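# Keeping a high white room clean and comfortable

Last updated Jul 30, 2018

Rooms with tall ceilings get dirty in different places than ordinary rooms do. Dust sits on beams and light fittings for months, then comes down all at once when a window is opened or the air conditioning starts up. The notes below are for a loft or converted workshop with white walls and a ceiling you can't reach from a chair. Most of them work just as well in a stairwell.

## Work from the top

Do the ceiling first, then the lights, then the windows, then the floor. If you mop first you will mop twice.

Cover the workbench and anything with fabric on it. Old bedsheets are better than plastic, as the dust stays on the cloth when you fold it up. Fold toward the middle and shake it outside.

For recessed beams, use a microfiber head on an extension pole and pull it along the length of the beam in one direction. Going back and forth packs the dust into the corners. Use the head dry. A damp one leaves gray streaks on flat white paint, and the streaks are harder to get off than the dust was. If you already have streaks, let them dry fully and try a clean dry sponge before you reach for any cleaner.

## Pole or ladder

A pole is enough for dusting. Changing a bulb in a hanging light usually means a ladder, and a second person at the bottom of it. Set the ladder on bare floor, never on a rug or a folded sheet. Keep your belt buckle between the side rails. If you have to lean, climb down and move it.

Put bulbs and screws in a pouch at your waist. Carry nothing in your hands.

## Lights

Switch off and wait 10 minutes before you touch any fitting. Round pendants can be wiped with a cloth that has been wrung out hard, then dried right away. Hold the fitting still with your other hand so it doesn't swing on its cord.

Fluorescent strips need care. Dust the outside of the cover with a dry cloth. If the cover comes off, wash it in the tub with dish soap and let it air-dry standing on its edge. Rubbing it dry builds up static and it will pull in dust again within the week. Old tubes contain a little mercury, so take them to a drop-off point and don't put them in the trash.

Write the date of the last bulb change on a piece of masking tape inside the closet where the switches are. When one strip under a low ceiling goes, the others put in on the same day are often close behind, and you may as well buy 2 at a time.
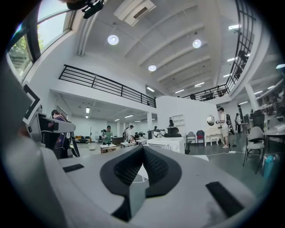 The air conditioner is the part people forget. On a ceiling unit the filter normally sits behind the front panel or grille. Check the manual for how it opens. Turn the unit off at the breaker, take the filter out, vacuum it, rinse it in lukewarm water, and let it dry in the shade. Don't put it back damp. Wipe the louvers with a barely damp cloth while the filter dries. Once a month is about right in summer if you saw, sand or sew in the room.

## Large arched windows

Wash them on a cloudy day or early in the morning. In full sun the cleaner dries before you can wipe it off, and the glass ends up hazy.

- Brush the dividing bars with a dry paintbrush before any water goes on.
- Mix one teaspoon of dish soap into half a bucket of warm water.
- Wet one pane at a time and squeegee from the top down. Wipe the blade after each pull.
- On the curved panes use a small squeegee and follow the curve first, then fill in the middle.
- Dry the bars and the sill last with an old towel.

Dark bars show soap spots. A second wipe with plain water takes them off.

## Under a mezzanine

Air moves slowly under a low ceiling. Leave a gap behind shelves so you can get a vacuum hose in, and keep cardboard off the floor. A small fan pointed out toward the tall part of the room helps with stale smells. In November, when the windows stay shut, I run mine for an hour in the evening.

Shake out door mats weekly. Do the full top-down cleaning twice a year, spring and fall, and wear a dust mask for the beams.

Giuliana Ríos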